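Small floods deserve more than a shrug

Opinion | Houda Kabbaj

Print this page | E-mail this article
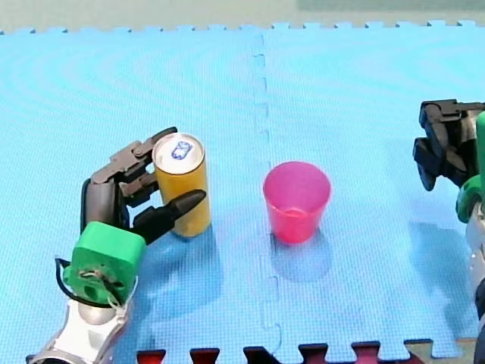 A short flood is still a flood

The Girell came over its banks at Veltham again this month, the second time since winter. The water reached 29 homes on the low side of town and was gone by the next afternoon. Most news reports gave it two sentences, and the county called it a minor event.

I think the word "minor" does harm. It describes the river gauge. It says very little about what happens inside a house when four inches of water sit on the floor overnight.

Sharon Mussa, who has lived on Travier Street for most of her life, lost her furnace and her hall carpet. Her insurance has a deductible of $1,000, so she paid for nearly all of it herself. Her neighbor Hicham Mansour didn't file a claim at all. He was afraid of what it would do to his premium, and I can't tell him he was wrong.

State aid does not start until 400 homes are damaged in a single flood. Veltham will probably never reach that number. It could flood every spring for ten years and still get nothing.

The rule should count repeat damage. A street that takes water twice in one year has a problem that can be fixed, usually with a bigger culvert and a drain that someone cleans. Roughly half of the drains on Travier Street were blocked when I walked it last week.

The county board meets in May. Drainage is the last item on its agenda, and I would like to see it moved up.

Print | E-mail

We use cookies to improve your visit. By continuing to use this site you accept our cookie policy. OK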